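Nornex Opens Staff Break Room Program to Small Offices

Furniture and fit-out company will plan and supply break rooms for workplaces with fewer than 100 employees

SILLEY, February. Nornex, which supplies furniture and flooring to offices in the Silley area, is extending its break room planning service to small employers. The service was previously offered only to companies taking a full office fit-out.

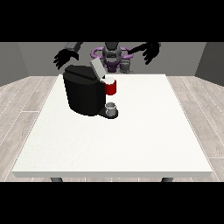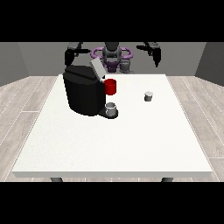 Renderings: white table on a light plank floor.

Under the new program, a business can order a break room on its own, without signing up for work on the rest of the building. Nornex will measure the space, draw up a layout, supply the furniture and floor, and install everything outside working hours if the customer asks for it. Installations can begin at 6 p.m. and run until midnight.

The company said the change came after a run of requests from dental practices, accounting firms, and repair shops that had a spare room but did not need new desks or meeting areas.

"A lot of these places have a room with two odd chairs and a microwave on a filing cabinet," said Binta Omoregie, head of workplace projects at Nornex. "They would call us and we would have to say we couldn't take the job. Now we can. The rooms are small and the work is simple, and most of them can be finished in a couple of evenings."

Customers choose from three room plans. The smallest, called Effiong, is meant for teams that take breaks in turns and has one table and a short counter. The middle plan adds a second table and wall storage. The largest, Plarnov, seats up to 40 people and includes a separate area for anyone who wants to eat away from the main group.

All three plans use the same flooring and tabletop ranges, so a customer who moves to a bigger room can add to what they already have. Tabletops come in white, sand, and dark gray. Replacement legs and edging can be ordered separately and will be kept in stock for the life of the program.

Appliances are not included. Nornex will mark positions for outlets and water lines on the layout, but wiring and plumbing must be done by a licensed contractor hired by the customer. The company can share drawings with the contractor before work starts.

The program follows a trial with 12 employers last year. Nornex asked staff at those sites to fill out a short survey after their rooms had been in use for three months. Of the 98 people who replied, almost all said they used the room at least once a day. The most common complaint was noise from chairs, and felt pads are now fitted to every chair before delivery.

Nornex has set aside 1,000 square feet of its Silley showroom for the program. Visitors can bring a floor plan or a hand-drawn sketch with measurements and go over it with a planner. Appointments are recommended for the lunch hour.

Orders are open now. Quotes are free and are held for 60 days.

About Nornex

Nornex supplies and installs furniture, flooring, and storage for offices, clinics, and workshops. The company is based in Silley.

Media contact

Binta Omoregie, Workplace Projects, Nornex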